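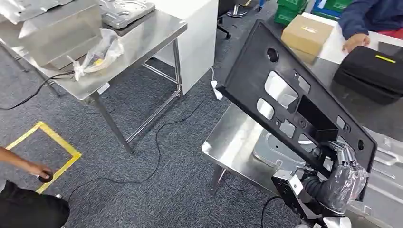 Black plastic panel with round and rectangular openings, held above a gray metal surface.

Review: Drokia Parts Storage Cabinet
Equipment Review Service, Besa Technical Library
May 11, 2019

The Drokia cabinet is sold to repair shops, school workshops and small assembly rooms that must keep molded parts, trim pieces and panels in good order between jobs. The Library bought one unit at the regular price of $515 and placed it in the Hornis workshop in January. It has been in daily use there under the supervision of Anathi Fourie, and the findings below are drawn from her log and from our own inspection.

The cabinet arrives flat in two cartons. Assembly took one person about 4 hours, a good part of which went to the door hinges. The printed instructions are clear up to the point where the back sheet is fitted, and there two steps appear in the wrong order. Purchasers should read the whole booklet before starting. All fasteners were present, with a few to spare.

Once standing, the cabinet is rigid and level. The shelves slide on side rails and may be set at any height without tools. Each shelf is rated by the maker for 44 pounds. We loaded one to 40 pounds for the length of the trial and found no lasting bend. The felt liners deserve particular mention. Glossy parts stored on them came out without new scratches, which could not be said of the open wire racks the workshop used before.

Large, uneven parts are less well served. The upright dividers are spaced for flat goods, and a panel with a raised rim or a deep recess must either lie on its face or take up two slots. The Ghaffari cabinet, reviewed by this service last year, has movable dividers and handles such shapes with less trouble, although its doors are thinner and its lock is poor.

Labeling is adequate. The card holders on the shelf fronts accept ordinary index stock, but they are shallow, and cards work loose when a shelf is pulled out quickly. Mahtab Mahmoudi, who manages stock at Hornis, replaced them with adhesive sleeves in the second month and reports no further losses.

The lock operates smoothly and is supplied with two keys. Replacement keys must be ordered from the maker in writing.

The Service rates the Drokia cabinet as suitable for workshops that store mainly flat or boxed parts. Those with a large share of molded pieces should compare the Ghaffari model before placing an order. The unit remains at Hornis and may be inspected on request to the Library desk.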